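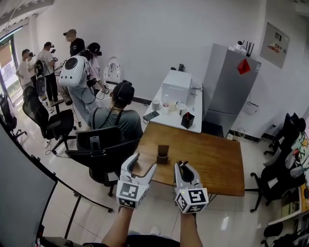

Getting a Condo Unit Ready for Showings: Household Tips for Sellers

Most buyers spend less time in a unit than the seller expects, and they spend a good part of it near the windows. Start there. Wash the inside of the glass with a bucket of warm water, a few drops of dish soap and a squeegee, working from the top down. Wipe the blade with a rag after each pull. If your building hires out the exterior glass, call the management office and ask for the schedule before you pick a listing date. At Drodley the outside is done in September, and a unit photographed the week before looks duller than it should.

Window tracks

Vacuum the tracks first, dry. Water turns the grit to mud and you'll be at it all afternoon. Once the loose dirt is out, go along the corners with an old toothbrush and a little white vinegar, then wipe with a cloth wrapped around a butter knife. Sliding balcony doors that drag are usually just dirty. If the door still drags after cleaning, look for the adjusting screw at the bottom corner of the panel and give it a half turn. Don't use cooking oil on the rollers. Silicone spray is the thing to buy.

Balconies

Check the rules before you put anything out. Many associations don't allow rugs, grills or hanging planters, and a buyer who reads the rules later will wonder what else was dressed up. Two chairs and a small table are enough. Sweep, then mop with plain water, and use as little as you can so it doesn't run down to the neighbor below. Rust rings from old planters on concrete often come up with lemon juice and salt left on for 20 minutes. Try it in a corner first. On tile, use a baking soda paste and skip the acid.

Bathrooms

Old caulk puts people off more than old tile does. Cut it out with a utility knife, clean the gap with rubbing alcohol, let it dry overnight and run a new bead. Painter's tape on both sides of the joint keeps the line straight - pull the tape while the caulk is still wet. Allow a full day before anyone showers.

For hard water on a shower door, warm white vinegar in a spray bottle works on most of it. Keep vinegar off marble and limestone, including the threshold, which is often stone even when the walls aren't. Replace the toilet seat if it's scratched. Take the bath mats up for showings.

Kitchen

Clear the counters down to one or two things. Put the toaster in a cabinet. Degrease the cabinet doors around the handles with dish soap and hot water, well wrung out, and dry them right away. Pull the range hood filter and soak it in the sink with a scoop of dishwasher detergent. Run half a lemon through the disposal the morning of a showing. If the refrigerator stays with the unit, wipe the gaskets and throw out anything in the door you can't name.

Closets and the den

Buyers open closets. Take out a third of what's in there and leave some floor showing. Off-season clothes can go to a friend's garage or a small storage locker.

A den should look like it has one use. If it has been holding a desk, a treadmill and a spare bed, choose one and move the others out. Rooms without a window need more light than you think, so put a floor lamp in the far corner and leave it on.

Walls and floors

Fill nail holes with lightweight spackle, sand lightly, and touch up with paint from the original can if you still have it. Paint that has been up for years will have faded, and a touch-up in the middle of a sunny wall can show. In that case roll the whole wall, corner to corner. We set aside $400 per unit for paint, rollers, caulk and bulbs, and that usually covers it.

Squeaky floors in a high-rise are mostly at the thresholds. Tighten the screws in the transition strip before you call a flooring company.

The day of the showing

Set the thermostat an hour ahead. Open every shade all the way, turn on the lights and close the toilet lids. No candles and no plug-in scents. Take the trash to the chute. If you're expecting someone on a Tuesday, ask whether the freight elevator is booked for a move - padded elevator walls and boxes in the hallway don't help.

Leave the association documents, the parking space number and the last utility bill in a folder on the kitchen counter.

Last updated: September

Related tips
- Reading an Association Budget Before You Buy
- Moving Day in a Building With One Freight Elevator
- Quieting a Noisy Bathroom Fan
- Storage Lockers: What to Keep Out of Them

Contact Forkelo Home Pages | Copyright Forkelo | Back to top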